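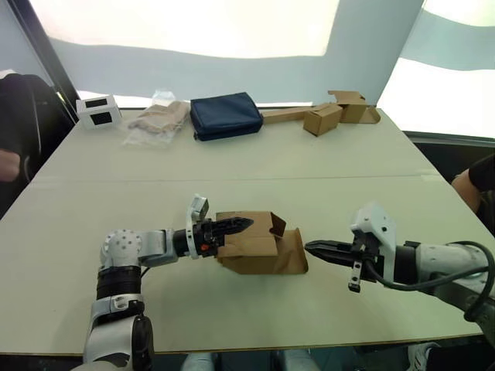 A half-folded cardboard box on the table, held by the arm on the left.

My second dengue season in Ekgate has been worse than the first, and I want to write down how it has gone before I forget the order of things.

The district health office puts out a sheet every evening at six. It gives new cases, people admitted, people discharged, and a breakdown by ward. Last week our ward had 123 active cases. The ward next to ours, on the other side of the canal, had fewer than half that, and people here have been arguing about why. My neighbor says they got fogged first. My own guess is that they have piped water most of the day and we don't, so we store it. Every house on my street has at least one open drum.

I store water too. I have two drums on the back step and a smaller one in the bathroom. Until this year I covered them with a sheet of plastic and a brick, which leaves gaps at the edges and collects rain on top. The inspector who came through in September lifted the plastic, shone her flashlight in, and showed me the larvae. They were easy to see once I knew what to look for. She tipped the whole drum into the yard and told me to scrub the inside wall with a brush, because the eggs stick above the waterline and hatch when you fill it again. I had been rinsing the drums and thinking that was enough.

She also checked places I would never have checked:

The tray behind the refrigerator.
The saucers under the plants.
The roof gutter, which had a dip in it full of leaves.
A bicycle tire I had been meaning to throw out for two years.

I got a warning slip and no fine. The second visit is when they can fine you. A family at the end of the street paid 3,000 and the father is still angry about it, mostly because the vacant lot beside him is full of old buckets and no one has been made to pay for that.

I got sick in October. It started in the afternoon with a headache behind the eyes, and by night I had a fever and my knees hurt so much I went down the stairs sitting. I went to the clinic on Magalhães Road the next morning. The line was out the door at seven. They took blood, told me it was positive, and told me to come back every day for a platelet count. No aspirin and no ibuprofen, only paracetamol, and as much fluid as I could keep down.

The fever broke on day five. The doctor, Menaka Munshi, was firm that this was the time to be careful and not the time to go back to work. She wrote the warning signs on the back of my lab slip: belly pain, vomiting that doesn't stop, bleeding gums, feeling faint or very restless. Any one of those and I was to go straight to the hospital at Bolasar, any hour. I taped the slip to the wall by the bed. My platelets went down for two more days and then started back up, and I never had to go.

What I wasn't ready for was the tiredness after. Three weeks later I still had to sit down halfway through washing dishes. My hair came out in the shower for a while. The clinic said both were common and would pass, and the hair has mostly stopped.

The testing line is shorter now that it's November. The daily sheet says the district has done 2,000 tests so far this month, and fewer of them are coming back positive. I don't know how much to trust it. Plenty of people on my street had a fever and never went in, either because of the wait or because the private lab charges 100 just to register.

For the drums, I bought fitted lids from the hardware shop and tied fine mesh over the bathroom one. I empty and scrub them once a week, before breakfast. The tire is gone. The gutter still has the dip, and I need to borrow a ladder to fix it.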